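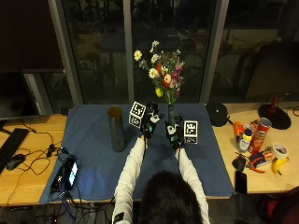
Flowers again, gloves on, marker cubes on.

March 22, 2026

Back from another evening at Gondley and I still don't believe the number.

The number, for my own record, is the one on Apinya Wattanapong's slide: 599 glove demonstrations, no robot in the room, and a policy that is supposed to come out as good as one trained on teleoperation. I have read the draft twice. The method is simple enough to explain to my mother. You wear the gloves, you handle the thing, the gloves record the fingers and the cubes tell the cameras where the hands are. Later somebody's software turns your hands into a gripper's hands. It's the "later" I have trouble with.

The vase is a good test of it, I'll give Apinya that. Narrow glass, a bouquet on top that makes the whole thing want to tip, and a human does it without thinking. I watched the right hand close round it and the grip was lovely, the sort of grip you only get from thirty-odd years of picking up vases. Fingers wrapped, a bit of give in the wrist, flowers leaning wherever they liked. Then I tried to imagine the Driltberg hand doing the same, with its stubby thumb, and I couldn't. The paper says the retargeting "preserves contact intent". I wrote "whose?" in the margin and then felt petty and rubbed it out.

My other grumble is the cubes. They work beautifully as long as a camera can see a face of one. Turn your wrist over, or get a lot of leaves in the way, and the pose jumps. Apinya's answer is that the filter fills the gaps, and on the plots it does look smooth, but of course it looks smooth, it's a filter. I asked how many frames were filled and was told it was in the appendix. It isn't in the appendix. There's a table there with 2067 dropped frames against the Dundum set, no total to divide it by, and nothing at all for the flowers.

Also the cloth. Every recording I've looked at has a plain blue cloth under the object, and the evaluation has it too. I said I'd like to see the vase picked up off bare wood. Apinya said that was a different paper. Maybe so. It would be a better one.

To be fair (I promised I'd try to be fair in here, having reread what I wrote after the Đàm visit and winced) the speed is real. A session that would have taken us most of a day on the teleop rig is over before supper, and the person in the gloves isn't swearing at a joystick. If the data were only half as good per demonstration it would still be worth having. I'd sign a paper that said that. What I won't sign is the sentence in the abstract about closing the gap, with 4 objects tested and the same table every time.

I had a long argument with myself on the bus about whether I'm just sore. We spent two years on teleoperation. If gloves do the job then a fair bit of my shelf is scrap, and I know I read Apinya's results looking for the hole. But the hole is there. The success rate is for "grasp and lift". Putting the vase down again is scored separately, on page eleven, and it's a good deal worse. Anyone who owns a vase cares about the second part.

Asked for three things before I left: the filled frames per clip, the put-down figures moved up next to the lift figures, and one run without the cloth. Got a yes to the first, a maybe to the second and a look for the third.

They want to go up to 4000 demonstrations next. More of the same on the same cloth won't change my mind, and I said so, probably too loudly. Must send an email tomorrow that is kinder than I was. Must also find my notes on wrist drift from the old rig, which I think are in the green folder, unless I lent it out.

Bed. Knee bad again from the stairs.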